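Dolham、家庭用ロボットの学習データ収集を本格化　物をつかむ動作を人の操作で記録

ロボット向けソフトウエアを開発するDolhamは、家庭内の片付け作業を想定した動作データの収集を1月から本格化した。人がロボットアームを遠隔で操作し、卓上の品物をつかむ、持ち上げる、置き直すといった動作を一つずつ記録する。集めたデータは、同社が開発中の把持動作の学習モデルに使う。

収集は同社の実験室で、平日の午前と午後に分けて行われている。操作者は手元の操作器でアームを動かし、その間のカメラ映像、関節の角度、指先の開き幅が同時に保存される。1回の記録は短く、1件の課題が終わるごとに品物の位置を変えて次に移る。操作者1人が1日に受け持つのは50件までと決められている。疲れてくると動きが雑になり、そのままデータに残るためだという。

1月に入ってから先週末までに保存された記録は1867件。このうち、操作の途中で通信が途切れたものや、課題の指示と違う品物をつかんだものは別に分類される。つかみ損ねてやり直した記録は捨てずに残す方針で、やり直しの始まりと終わりに印を付けている。

収集を統括するLeandro Requena氏は「最初のころは、うまくいった記録だけを集めていた。そうして学習させたモデルは、一度位置がずれると戻ってこられなかった。人がどう立て直すかも覚えさせる必要がある」と話す。

使う品物は、日用品や食品の容器を中心に23種類。形や重さ、表面の滑りやすさが偏らないように選び、週ごとに一部を入れ替える。新品だけでなく、ラベルに傷が付いたものや、角がつぶれた箱も混ぜている。品物の置き方は操作者に任せず、収集用のソフトが画面に出す配置図に従う。以前は操作者が自分で並べていたが、取りやすい向きにそろってしまう傾向が見つかり、昨年の秋に改めた。

作業を難しくしているのが透明な容器だ。背景が透けて見えるため、映像から輪郭を判断しにくく、照明や窓からの光の入り方によって見え方も変わる。同社は照明の明るさをあえて固定せず、朝、昼、夕方のそれぞれで同じ課題を記録している。曇りの日と晴れの日の差も調べたいとして、記録の見出しに天候を書き込む欄を設けた。

品物どうしが前後に重なる配置も増やしている。手前の物をつかむときに奥の物を倒さないこと、奥の物を取るときに手前をよけることを、別々の課題として扱う。Requena氏によると、同じ「取って置く」という指示でも、隣に物があるかどうかで操作者の手の運びは大きく違う。指を上から入れるか、横から寄せるかも操作者によって分かれ、同社はどちらか一方に統一することはしていない。

操作者には作業の前に半日の講習がある。講習では操作器の持ち方のほか、急に止めないこと、つかんだ直後に一呼吸置くこと、迷ったときは手を離さず元の位置まで戻すことを教える。独り立ちするまでに20件の練習記録を提出し、担当者の確認を受ける。練習分は学習用のデータには入らない。

機材の一部はEchevarríaが提供し、記録の保管と検索の仕組みはDuvtonが担当している。Duvtonの仕組みでは、品物の種類や置き方、操作者の番号、やり直しの有無で記録を絞り込める。担当者は毎週木曜日に記録を抜き出して見直し、指示文と実際の動作が合っているかを確かめる。

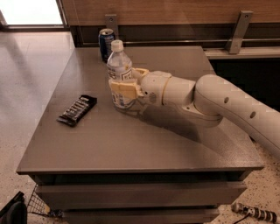
見直しで最も多く見つかるのは、指示文の書き方のばらつきだ。同じペットボトルでも「水のボトル」「透明な容器」「飲み物」と書く人がいて、初めのうちは表記をそろえていた。現在は、家庭での言い方はもともと人によって違うとの考えから、複数の言い方をそのまま残し、品物の番号で結び付けている。缶飲料についても、色で呼ぶか種類で呼ぶかを操作者に任せている。

一方、つかむ前と後の区切りについては基準を細かくした。指先が品物に触れた時点を「接触」、品物が卓上から離れた時点を「持ち上げ」とし、二つを分けて印を付ける。軽い品物では両者の間隔がごく短く、映像だけでは判断できないことがあるため、指先にかかる力の記録と照らし合わせる。それでも決められない場合は「不明」とし、推測で埋めないよう担当者に求めている。

電池のパックのように平たく置かれた品物では、縁に指をかける動作が課題になる。卓面に近いところまで指を下げなければならず、操作者は速度を落とすことが多い。このため平たい品物の記録は、立っている品物に比べて1件当たりの時間が長い。同社は時間をそろえる加工はせず、元の速さのまま学習に使って結果を比べるとしている。

収集の対象は、今後は引き出しの開け閉めや、かごへの出し入れにも広げる。両手を使う作業は操作が複雑になるため、講習の内容を見直してから始める。スポーツ用品を扱うEmosportからは、倉庫での小物の仕分けに応用できないかとの相談があり、同社の商品を使った試験的な記録を春に行う方向で調整している。

集めたデータを外部に公開するかどうかは決まっていない。Requena氏は「室内の様子や操作者の声が入っている記録もあり、確認に時間がかかる。まずは社内で使い、どの種類の記録が学習に効いているのかを調べたい」と述べた。学習モデルの最初の評価は、収集に使っていない品物を卓上に並べて行う。評価用の品物は収集の担当者には知らせず、別の部屋で保管している。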